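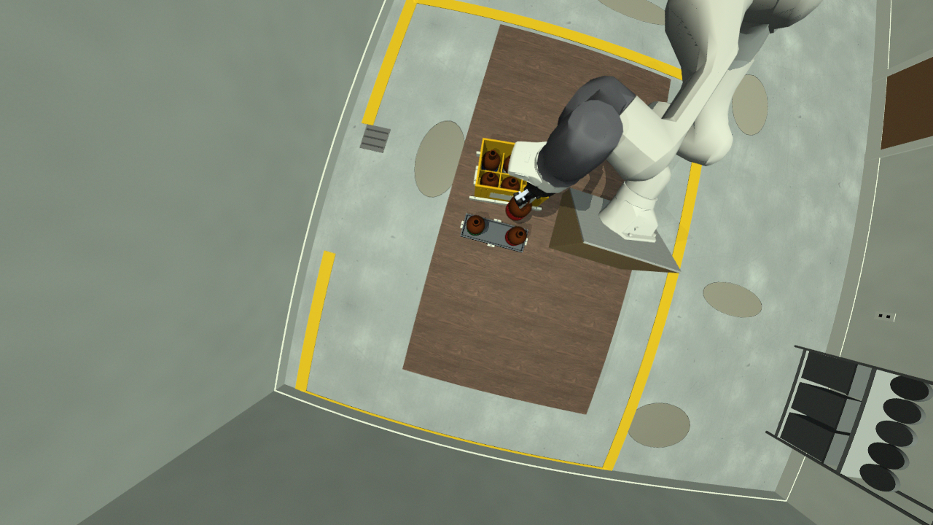

Yellow crate on a plank floor, with a bottle and a small gray tray (computer rendering)

Bottle crate

A bottle crate is an open-topped container for carrying and storing bottles, usually stackable, usually returnable. Also called a case or, in parts of the drinks trade, a shell. Used for beer, milk, soft drinks and mineral water. Not to be confused with a carton, which is thrown away or recycled after one trip.

History

Early crates were wood, nailed at the corners, sometimes with metal bands. Heavy, and heavier still after rain. Wire crates came in for milk, being lighter and easy to hose down. Plastic took over most of the trade in the second half of the twentieth century. Wooden ones are now mostly sold as shelving or garden planters.

The Mirholm brewery kept wooden crates longer than its neighbours, partly because it had its own joiner's shop. The last batch was 339 crates, branded on the short sides. A few turn up at auctions, often with the dividers missing.

Construction

Most modern crates are moulded in one piece from high-density polyethylene. Walls may be solid or slatted. Handholds on the short sides, sometimes on all 4. Inside, dividers form a cell for each bottle and stop the glass knocking together. Some crates have no dividers and are used for mixed loads. The base has a raised rim which sits inside the top edge of the crate underneath, so a stack doesnt slide.

Colour is mixed into the plastic before moulding. It fades in sunlight, reds quicker than most. Breweries and dairies use colour to sort returns at the depot, although similar shades cause mix-ups where two firms share a yard.

Sizes

No single world standard. Sizes follow the bottle and the pallet. The Trisitz pattern, common among small bottlers, takes 20 half-litre bottles in rows of 5 and fits the pallet without overhang. The Lombardi pattern is lower and wider, made for squat bottles, and does not stack with Trisitz crates. Adaptor trays were sold for a while, little used.

Deposit and return

In many countries the buyer pays a deposit on the crate as well as on the bottles. Crates are returned to the shop, collected by the delivery lorry, washed and refiled. Cracked ones are ground up and the material used again, often for new crates. At the Gorkent depot nearly 77 per cent of crates came back within 2 months, the rest later or not at all.

See also

Milk crate
Pallet
Deposit scheme
Bottle bank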